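Rules for Robots That Help at the Table

Do you have rules at home? Maybe you must wash your hands before dinner, or you may not run with scissors. Robots that work near people have rules too. Grown-ups write them down, and every robot must pass a test before it can start its job.

At Onsri, the workshop where I work, we have a list with 10 rules for robots that tidy up. I will tell you the ones that children ask me about the most.

Go slowly near people. A robot arm can be heavy and strong. If a person comes closer than 40 inches, the arm must slow down. If the person comes even closer, it must stop and wait. It is not angry – it is only waiting for you to step back.

Hold things gently. A robot hand can squeeze too hard, and then the juice is on the floor! Before the hand closes, the robot must choose how much force it will use. An egg needs very little. A can of paint needs more.

Ask before you throw away. This is my favorite rule. For you, an old box may be a castle for your toys. For a robot, it can look like trash. So when the robot is not sure, it must put the thing aside and ask a person.

Always have a stop button. It is big and red, and everyone in the room must know where it is. You may press it also if you only have a bad feeling. Pichit Ruangrit, who teaches our new workers, lets each of them press it 2 times on the first day, so they are not shy about it later.

Keep fingers out. When a robot is working, your hands stay on your own side of the line. If your pencil rolls over the line, leave it there and call a grown-up.

The rules are not finished forever. Each Friday we read what went wrong in the week, also the small things, and sometimes we change a sentence. Last February we made the rule about asking much shorter, so that younger children can read it too.
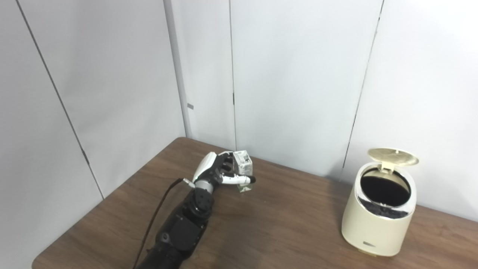

If you want to try, write rules for a robot in your own kitchen. What may it touch? What must it never touch? Who can tell it to stop? Read your list to someone at home and see if they understand every rule in the same way as you do.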